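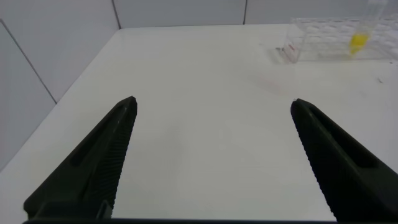
4.2 Preparing the bench top and tube rack

Complete this section before the first sample of the day and again after any spill. The steps apply to the Stakora bench with a white top and a clear plastic rack.

1. Remove all tubes from the rack and place them in the holding tray.

2. Wipe the bench top with a lint-free cloth and 70% alcohol. Work from the back wall toward the front edge. Repeat on any colored streaks or dark specks.

3. Let the surface air dry for 2 minutes.

CAUTION: Do not use acetone on the rack. It clouds the plastic and makes the fill level hard to read.

4. Set the rack in the rear right corner. The 800 mm bench leaves a 600 mm clear zone in front of the walls. Keep this zone free of caps, tips and loose tubes.

5. Press down on each corner of the rack. If it rocks, clean the underside and set it down again.

6. Return the tubes one at a time, upright, with the base fully seated in the hole.

NOTE: Yellow control liquid can settle in storage. Invert the closed tube twice before placing it in the rack.

7. Put used tips and small parts in the sharps bin. Do not leave them beside the rack.

8. Enter the time and your initials in the bench log.

Replacement racks are listed in section 9 under Weidemann parts. Report cracked racks to Obaidul Wijesinghe, Wiltunstead stores, before ordering.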